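Workshop tips: good habits for sharing a bench with a robot arm

I've been tinkering in sheds since I was tall enough to see over the vice, and I can't remember anything that has made me as excited as working next to a robot. They're turning up in makerspaces, school tech rooms, small repair shops and the odd very well-equipped garage, and they are terrific fun! They also ask for a few manners from the rest of us. Most of the tips below come from our own house rules at the Nandholm workshop, where Bartosz Dudek and I have been rewriting the same laminated sheet for longer than either of us would like to admit.

Small-parts sorting is where a lot of people start, so that's where I'll start too.
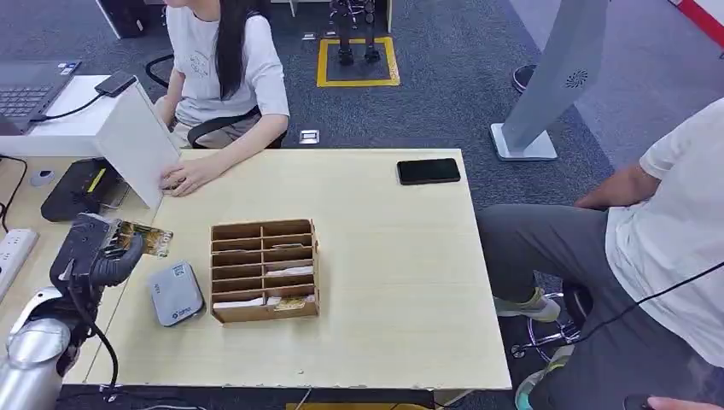
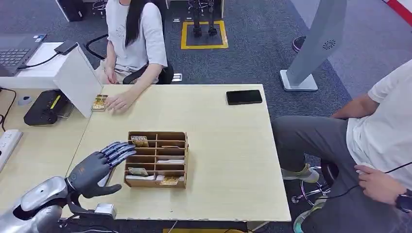
Do I still need a marked zone if the robot is a small, slow one?

Mark one anyway. Slow and small brings the risk down a long way, but visitors don't know how far the thing can reach, and a line on the floor or the bench tells them without anyone having to stop and explain. Measure the full reach with whatever it's holding, add a margin, and put your tape there. If your risk assessment says you need a proper guard or a scanner, tape doesn't replace it.

Right, on with the tips.

BEFORE YOU SWITCH ON

Clear the bench down to what the job needs. Coffee mugs are the worst offenders, followed by phones, followed by the tape measure you were sure you'd put back. I keep an old baking tray on a shelf behind me and everything that isn't part of the job goes on it, and then at the end of the session I carry the tray over and put it all away properly (well, most of it).

Walk the whole way around. You're looking for bags, stools pushed in where they shouldn't be, leads across the floor, and kids. Do it even if you only stepped out for a minute.

Test the emergency stop. Every session, first thing, with the arm powered and doing nothing interesting. Press it, see that the arm stops and stays stopped, release it, and check that releasing it doesn't start anything moving again. A restart should always need a second, deliberate action. If yours starts up the moment the button pops out, shut it down and get the wiring looked at before anyone uses it.

Put the stop where a hand can find it. Ours used to be mounted beautifully, dead centre on the back panel, and you had to lean past the arm to reach it. Bartosz moved it to the front corner with two screws and a bit of scrap angle and it was the best ten minutes' work of the year. If two people are working, each of them should be able to reach a stop from their own seat.

Say who's driving. One person has the controls and everyone else knows which person that is. When it changes, say it out loud: "You've got it." "I've got it." It feels silly for the first morning and then you'll find yourself doing it with the drill press.

SETTING UP THE WORK

Fix things down. A tray that slides a centimetre will ruin a perfectly good program, and you'll blame the gripper for an hour. Non-slip drawer liner from the kitchen aisle is brilliant for light trays - cut it a touch smaller than the base so it doesn't catch. For anything heavier, clamp it or screw a couple of stop blocks to a board.

Give every item a home and label the homes. Compartment trays are wonderful for this, and you can make one out of nearly anything. I've used cutlery inserts, seedling trays and the dividers out of a carton of jam jars. Pencil a letter for each row and a number for each column along the edge, so that when something goes wrong you can write down "C2" in the log and know what you meant a week later.

Stand thin things up if you can. Cards and flat boards lying on a smooth surface are hard work for robot fingers (they're hard work for mine), and a slot that holds the piece upright gives the fingers something to grip. If it has to lie flat, try a bit of foam underneath so there's some give when the fingertips come down.

Mind your static. Bare circuit boards want a grounded mat and a wrist strap for the humans, and it's worth asking the maker of your gripper whether the fingertips are a static-safe material. Practise with dead boards. We have a biscuit tin full of them, and the one on top has a hand-written 1853 on the back that has outlived every theory about what it stands for.

Start slow. On the Benkirane arm we run every new routine at 10 per cent speed, all the way through, with a hand on the stop. Then 30. We stay at 30 for a whole session before we even talk about going faster, and quite often we find the job doesn't need it. Slow is lovely to watch, too!

SITTING NEAR IT

Agree on where people sit before you start. A chair on wheels will drift, and so will the person in it, especially once the work gets interesting and everyone leans forward. Lock the casters or swap the chair for one with plain feet.

Hands come into the work area when the arm is stopped, and stopped means stopped by you. An arm that has paused between moves can look exactly like one that has finished. Our sheet says "Stop, look, say, reach", in that order, and it's the line I'd keep if I had to throw out all the others.

Tie back long hair and tuck in drawstrings, lanyards and scarves. Take off rings and dangly bracelets. Gloves are a question for your risk assessment: for some jobs you need them, and around anything that rotates or winds they can make matters much worse.

Keep fingers away from the joints as well as the gripper. People watch the hand, naturally enough, and forget that the elbow is folding up beside them. Put a stripe of bright paint or tape on every spot where two parts of the arm close together, then show each newcomer those spots with the power off.

Don't put your face down at bench level to get a better look. Use a mirror or a camera, or stop the arm.

CABLES AND POWER

I could go on about cables all day. The robot's own leads should have enough slack for its full reach and no more, with a loop secured near the base so that a tug doesn't land on the plug. Run the arm slowly through its whole range with the power supply clear of everything and watch the cable the entire time. It'll show you where it wants to snag.

Keep the laptop and its charger on a separate surface if you have one. A second little desk is ideal, because then nobody's elbow is on the work table while they're typing.

Power boards belong off the floor and out of the splash zone, with the switch somewhere you can see it. Label each plug with a bread-bag tag. You'll thank yourself the first time you need to pull one in a hurry and there's a whole row of black ones staring back at you. Please don't plug one board into another.

Floor leads go under a proper cable cover. Carpet hides a lead surprisingly well, so use a cover in a colour that stands out.

LOOKING AFTER THE HAND

Wipe the fingertips at the end of the day with a lint-free cloth and whatever cleaner the manual allows. Skin oil, dust and tape residue all build up, and you'll notice the grip going off before you notice the grime.

Check the small screws weekly. Put a dab of paint pen across each screw head and onto the housing, and if the two halves of the line don't match up, the screw has moved. We have 8 marked on ours and it takes less time than boiling the kettle.

Park it properly. Every arm has a resting position where gravity isn't doing anything sneaky. Find it in the manual, save it under an obvious name, and send the arm there before you cut the power. Some arms drop when they lose power, so learn which kind yours is before you're underneath it.

Keep a log. Ours is an ordinary school exercise book on a string. Date, who drove, what the job was, anything odd. "Odd" includes noises. The Sornenier unit we had on loan made a faint tick at the wrist for days and three of us had written it down separately before anyone put the notes side by side. It was a cable tie rubbing on the housing, which we snipped and replaced.

A WORD ON THE STANDARDS

If people are being paid to work beside the robot, or the public is coming through, house rules aren't enough and you need to look at the real standards. ISO 10218 is the main one for industrial robots, and ISO 12100 covers risk assessment for machinery generally. They're dry but they're clearer than you'd expect, and many libraries can help you get at a copy. Check what your own state or province requires as well.

For a home shop, the habit worth borrowing is the risk assessment itself. Take a sheet of paper, write down every way somebody could be hurt, what you've done about each one, and what's left over. Do it again whenever you change the gripper, the job or the layout. A new tool on the end of the arm is a new machine as far as your fingers are concerned!

The next page will be on making soft jaws from offcuts, with the Mirkenitz clamp pattern and a cutting list. If you've got a printed checklist on the wall of your own shop, copy it out and post it to us at Nandholm. We pin them all up beside the kettle, and at least four of the lines on our sheet were pinched from somebody else's.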